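Felton Foodways Records

A structured dataset of food and craft traditions listed on regional and national heritage registers

Version 2 of the records
Maintainer: Bheki Le Roux
Last changed: March 28, 2022

Summary

Felton Foodways Records is a table of entries taken from public heritage registers, with one row for each listed practice. A practice may be a dish, a way of preparing it, a seasonal meal, a market custom or a craft tied to food, such as oven building or basket weaving for cheese. Each row gives the name of the practice in the source language, an English gloss, the register it was taken from, the listing status, the place terms used by the register, and a short abstract.

The records were first compiled for a comparison of how registers describe who holds a tradition. Some registers name a trade, some name a village, and some name no one at all. That question still shapes the schema, and users who want recipes, nutrition data or restaurant information will not find them.

Contents of the release

practices.csv: the main table, one row per practice per register
registers.csv: one row per register, with language, scope and update habits
places.csv: place terms as printed, with a normalized form
holders.csv: holder terms as printed, with a type code
changes.txt: edits made between version 1 and version 2
viewer/: a static page for browsing the tables offline

All tables are UTF-8, comma separated, with a header row. Fields that contain commas or line breaks are wrapped in double quotes. Empty fields are empty; the strings "NA" and "null" are not used.

Main table fields

practice_id: stable identifier. Never reused, even when a row is withdrawn.
register_id: key into registers.csv.
name_source: the name as printed by the register, including accents and capital letters.
name_gloss: an English gloss. Where the name has no useful translation, the source name is repeated.
status: one of proposed, listed, urgent, withdrawn.
year_listed: the year given by the register. Empty for proposed entries.
domain: one of dish, method, meal, market, craft, drink.
place_ids: keys into places.csv, separated by semicolons.
holder_ids: keys into holders.csv, separated by semicolons.
abstract: a plain summary in English, written by the compilers. It is not a translation of the register's own text.
linked_to: practice_id values of rows judged to be the same practice in another register.
note: free text. Read this field before dropping a row as a duplicate.

A practice that appears in two registers has two rows. They are joined only through linked_to. Merging them was tried in version 1 and dropped, as the registers often disagree on the place, the holders, or both, and a merged row had to pick a side.

Sources

Rows come from four registers: the Ulard Register of Living Customs, the Plostico Food Inventory, the Bednarek List, and the Felton county schedule. All four publish their entries openly. The Ulard and Plostico registers offer a download. The Bednarek List is issued as scanned booklets, and its rows were typed by hand and then checked against the scans by a second person. The Felton schedule is a web page that changes without notice, so registers.csv stores the date of the copy that was used.

The scope differs by source. Ulard accepts any custom with a living holder, and only its food entries were kept. Plostico lists food alone but treats drinks as a separate inventory, which was added in version 2. Bednarek groups several dishes under one feast day and gives them one entry number. These groups were kept whole, so a Bednarek row coded as meal may cover what Plostico lists as separate dishes.
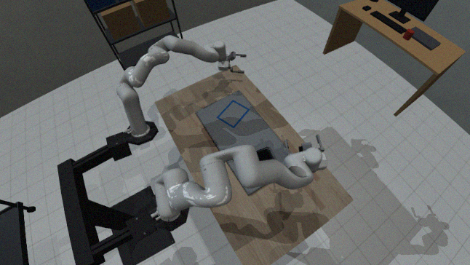

Figure 1. Simulated scene: two light-gray arms beside a wooden table.

Coding rules

The domain code follows the register's main text and ignores its title. Many titles name a dish where the text is about the skill of making it. An entry titled with the name of a flatbread, but which spends its length on shaping and firing, is coded method. When the text gives equal space to both, the code is dish.

Holder terms are copied first and typed second. The type codes are trade, household, place, faith, guild and unstated. The code unstated is used when the register says only that the practice is "widely known" or uses a similar phrase. It should not be read as a finding that the practice has no holders.

Place terms are given at the level the register uses. A valley stays a valley. The normalized form in places.csv fixes spelling and removes titles such as "the ancient town of," but does not move a term up or down to a modern district. No coordinates are supplied.

Each row was coded by two people working apart. Differences were settled by the maintainer, and the reason is given in the note field. Most differences were about dish against method. The next most common were about guild against trade, mainly in Bednarek rows, where the same word covers both.

Changes from version 1

- Added the Plostico drinks inventory.
- Split the old field "community" into holder_ids and the holders table.
- Restored register spelling in name_source. Version 1 had stripped accents from some Ulard rows.
- Changed status from a yes/no value to the present set of codes.
- Set rows removed by the Felton schedule to withdrawn. In version 1 they were deleted.

Identifiers did not change. Code written for version 1 will load the new main table but will fail on the community field.

Known problems

The abstracts vary in length. Those written for the Bednarek rows are shorter, as the booklets say little.

Year values in the Ulard register reflect the year of publication. The other registers give the year of decision. The gap is usually small, but a practice decided in November can carry the following year. Do not rank rows by year across registers.

The linked_to field is incomplete for drinks. Three pairs are known to be disputed and are marked "link uncertain" in the note field.

Listing is a result of someone applying. Practices kept by groups with no local office or no one to fill in the forms are missing from all of the sources. Counts of rows by place measure paperwork at least as much as they measure food.

Suitable and unsuitable uses

The records are suited to the study of register language, to comparing listing rules, and to teaching with small real tables. They can also serve as a lookup list for libraries and museums that need a stable identifier for a named practice.

They are not suited to settling where a dish comes from. A register entry records a claim accepted by one body. It gives no ruling on the claims of others, and several linked pairs in the table contradict each other on this point. The records should not be used to support trade name or labeling disputes.

Personal data

Some registers print the names of individual cooks, bakers and makers. These names were left out of all fields. Where a holder term consists only of a personal name, it is replaced by the trade given in the same entry, or by unstated if no trade is given.

Viewer

Open viewer/index.html in a browser. No server is needed. The viewer reads a copy of the tables stored in its own folder, so edits to the CSV files will not show until that copy is replaced. Sorting by name_source uses the browser's language setting and may place accented letters in an unexpected order.

Corrections

Send corrections to the maintainer with the practice_id, the field, the present value, the proposed value, and a page or entry number in the register. Corrections to abstracts are welcome without a source if they concern grammar or wording only. Requests to add a practice that is not on one of the source registers will be closed.

License and citation

The tables and abstracts may be shared and adapted with credit. The names and terms copied from the registers remain under the terms set by each register, which are listed in registers.csv.

Cite as: Le Roux, Bheki. Felton Foodways Records, version 2. 2022.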